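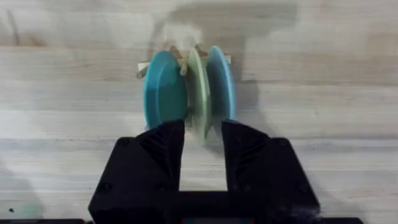
Residents in Pillell will have to wait until May for the new water meters, according to a reader in Vistirville whose own street was fitted last year. The first visit there took 4 hours and the supply was off for most of it, the reader adds.

Onyeka, the contractor, has now published its timetable. Work starts at the Benden end of the village and covers 660 properties. Households will receive a card with a two-day slot – changes must be made by phone. The stopcock should be accessible before the fitter arrives.

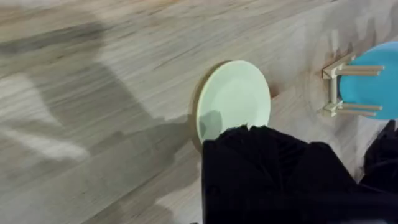 Charges

Fitting is free. Moving a meter indoors costs £200. Bills stay on the old tariff until the first reading is taken. Properties using more than 2,000 litres a day will be surveyed separately.

17 Apr 2023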